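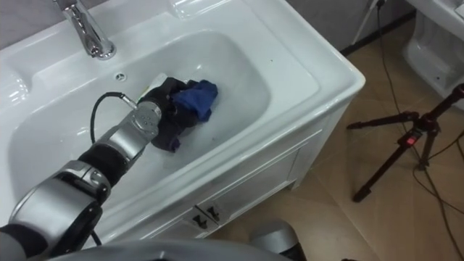
A bathroom basin trial, with the gripper pressed into a dark cloth and its cable looped back over the wrist.

Home Articles Opinion Safety Archive Contact

The wrist cable is a safety part

Thursday, May 13, 2021
Freya Greenwood

In April the Hultmont bathroom trials lost wrist force data on one arm during a sink-clearing run. The arm was pushing down into wet cloth at the time. The controller held the last good reading, treated it as current, and kept pressing for 6 seconds until the operator hit the stop. The basin survived. The gripper needed two new fingers and a new mounting plate.

The fault report from Voninik gives the cause as "connector, intermittent." I have no quarrel with that as a description of the part that failed. As a description of the fault it is too narrow, and the corrective action that follows from it (replace the connector, reseat the cable, resume) leaves the machine about as dangerous as it was.

An external cable on a wrist has a hard life. It bends on every rotation, and the bend concentrates wherever the cable is held. A loop that looks generous with the arm folded can be tight with the wrist turned and the arm reaching down into a bowl. Cloth makes matters worse. It catches, it hides the fingers from the camera, and it loads the gripper from the side when one piece is trapped under another. Anyone running laundry or sink tasks should assume that the cable will be pulled at some point and that the connector will see part of that pull.

The log shows 474 completed grasps before the failure. It also shows 10 dropouts, each shorter than the alarm threshold, and all but one with the wrist near the same angle. The software discarded them as noise. A filter that removes short gaps from a force signal is reasonable for control. The same filter should never sit in front of the fault counter, and on this build it did. The connector gave plenty of warning and the design threw it away.

My larger complaint is with the held value. When a force reading goes stale, the safe assumption is that the force is unknown. An arm in contact with something, working on an unknown force, should stop pushing and hold or back off slowly. The usual objection is that this produces nuisance stops, and it does. Dhillon made the change on their own arms last year and their operators grumbled for three weeks. Then somebody fixed the cable routing, which the stops had made impossible to ignore, and the grumbling ended. I count that as the system working.

Some of my colleagues at Vomden would prefer to wait for internal wiring, which removes the loop and most of the snagging. I would like that too, but it is a hardware revision away, and internal wires also break, in places that are harder to inspect. A timeout on stale data can be written and tested in an afternoon. It will still be needed after the new wrists arrive.

What I would ask for before the basin runs start again is modest. Clamp the cable on both sides of the bend, so that the connector carries no load. Move the wrist through its full range by hand, with the arm in its reaching pose, and look at the loop. Count every dropout, however short, and pull the arm from service after 3 in one session. Pull the connector on purpose during a low-force press against a foam block – with the operator's hand on the stop – and record how long the arm takes to react.

That last test was not in the Hultmont acceptance plan. I have read the revised plan, and it is still not there.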